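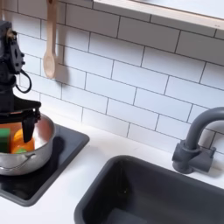

Why does the same soup taste saltier to some people after it has cooled for a while? Our short answer is that temperature changes how strongly we notice salt, and it does so by different amounts depending on how thick the soup is.

Figure 3. Metal saucepan of the kind used in the home-kitchen trials.

4.2 Thickness and serving temperature

The first round of tastings, held in Kulla in January, gave us a result we had hoped for but did not expect to see so clearly. Thin broths were rated close to the same at every serving temperature. Thick soups were a different story! Once the lentil base had been blended smooth, ratings climbed steadily as the bowls cooled, and the climb was steepest among tasters who said they seldom add salt at the table.

We collected 388 ratings in Kulla and 230 in Hudec. Each batch started with 1000 g of water, and the salt was weighed before it went in, so the differences between bowls come from heat and texture alone (or as near to alone as a home kitchen allows). The Hudec tasters were older on average and scored everything a little lower, yet the shape of their curve is a lovely match for the first one.

Of the Hudec ratings, 71 came from people who had skipped breakfast. We kept them in. Removing them shifts the middle of the curve slightly downward and leaves both ends where they were. Hunger deserves a study of its own, and we would be delighted to see someone take it up.

The Rokell scale, which asks tasters to mark a point on a plain line, worked better than the numbered boxes in our pilot. People used the whole line, and they used it quickly. Several wrote notes in the margin about pepper, which was not in any of the soups.

4.3 Order of tasting

Tasters who began with the warmest bowl gave higher scores to the coolest one. The Horkar correction for order effects reduces this gap by half in the thick soups and removes it in the thin ones.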